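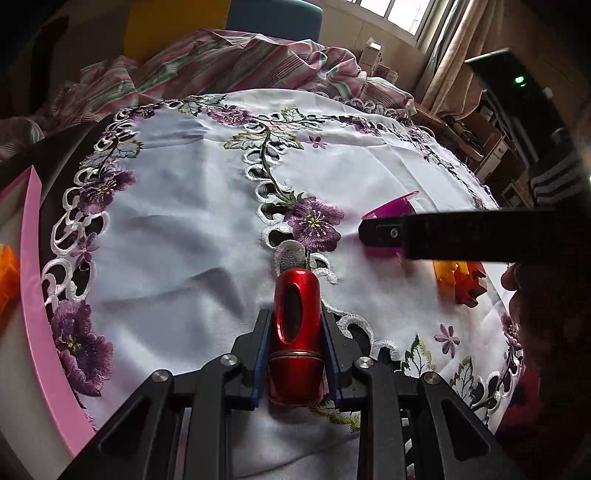
*Purple flowers and green leaves on a white tablecloth, with a shiny red cylinder above them.*

# How Do Flowers Get Onto a Tablecloth?

Look closely at those purple flowers. They were made with thread! Drawing pictures on cloth with thread is called **embroidery**, and people have been doing it for thousands of years.

## Painting with a needle

Think about coloring in a leaf with a green pencil. You make lots of little lines, side by side, until the white paper disappears. Embroidery can work the same way. The thread goes up through the cloth, across a tiny bit, and back down again. Do that over and over and you have a leaf!

One stitch that is great for petals is called **satin stitch**. The threads lie flat and very close together, so they catch the light and look smooth. For a curly stem you might pick **stem stitch**, where each stitch starts beside the one before it, a bit like the strands of a rope.

A big flower can take up to 198 stitches if you sew it by hand. Machines can embroider too, and they are much faster than fingers.

## What about the holes?

Now find the curly white shapes near the flowers. You can see the dark table peeking through them! This is called **cutwork**, and it sounds a little scary at first, because part of the cloth is taken away on purpose.

So why doesn't it all fall to bits? The trick is in the edges. When cutwork is made by hand, you sew tight little stitches around a shape, and then very carefully snip out the cloth in the middle. The stitches hold the threads in place — a bit like a fence around a garden.

The wavy outside border has a good name as well. Edges with bumps like that are called **scalloped**, after the scallop shell.

## Try it: a paper tablecloth

My neighbor Ultan Brennan taught me this one when I was seven, and I still love it.

You need:

- a big circle of white paper
- purple and green pencils
- safety scissors

1. Fold your circle in half 3 times, so it looks like a slice of pizza.
2. Cut bumps along the curved edge.
3. Snip a few small shapes out of the folded sides. Don't cut all the way across!
4. Open it up. You have cutwork!
5. Draw a twisty green stem between the holes and add purple flowers, some huge and some tiny.

Put it on a dark table or a dark piece of paper and watch the holes pop out.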